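**FOR IMMEDIATE RELEASE**

Villbridge, 13 June 2018

# Villbridge Renters League Asks Trovton to Show Its Math on "Full-Size Living" Apartments

The Villbridge Renters League today called on the developer Trovton to release measured floor plans for Barrios Court, the 70-unit building it wants to put up on the old Zurnivton Street lot. Trovton's brochure promises "full-size living in a smarter footprint." The League has read the brochure twice and still can't find the footprint.

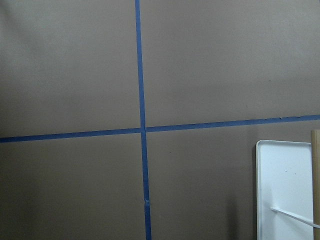 The plans filed with the city show room outlines with no door swings, no radiators and no closet depths. Trovton says renters will "grow into" the layout, whatever that means. Anyone can make a space look orderly with two strips of blue tape crossing on a plain brown surface, and the filed drawings tell us little more than that. We asked for inside wall-to-wall measurements in November and got a second copy of the brochure.

Then there is the rent. Trovton lists a "starting from" price without saying how many units start there. It also lists 19 "shared amenities," among them the mailroom, the elevator and the front steps. The League does not think front steps are an amenity — most buildings have a way in. 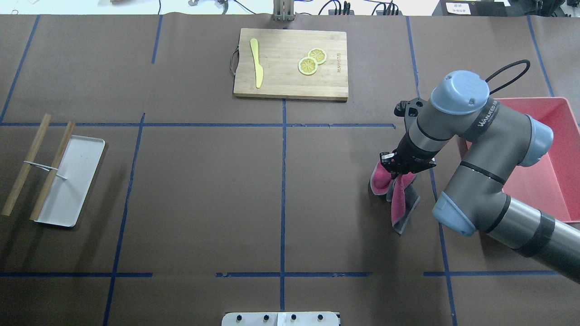

Kitchens worry us most. The counter is drawn as one unbroken line, and the sink and stove appear only in the notes. A bamboo cutting board with a yellow toy knife on it will sit neatly enough among taped-off rectangles. Dinner for a family needs a place for the dirty pan, the drying rack and the groceries, and we see no sign that anyone at Trovton drew those in.

The League is asking the city to hold its vote until Trovton provides:

- inside measurements for every unit type
- the number of units offered at the lowest rent
- a kitchen plan with all appliances shown

A petition making the same request has 2484 signatures, well past the 2000 needed for a public hearing. Trovton has called the petition "premature." The League would like to know when it would be on time.

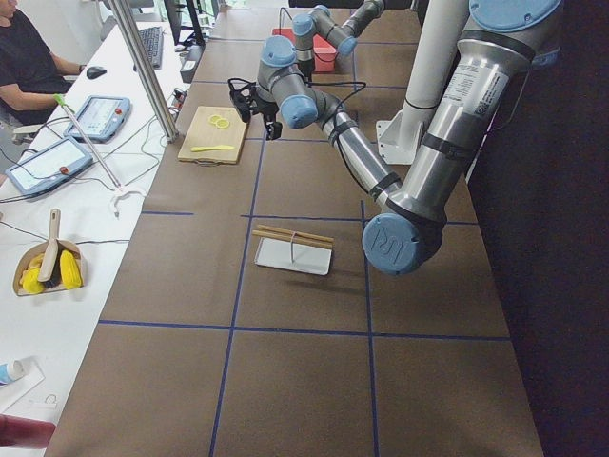

*A brown paper-covered table divided by blue tape lines.*

**About the League**

The Villbridge Renters League is a member-funded group that reviews housing proposals and helps tenants read their leases. It takes no money from developers or landlords. Copies of the filed plans and our written questions to Trovton are available from the League office on request.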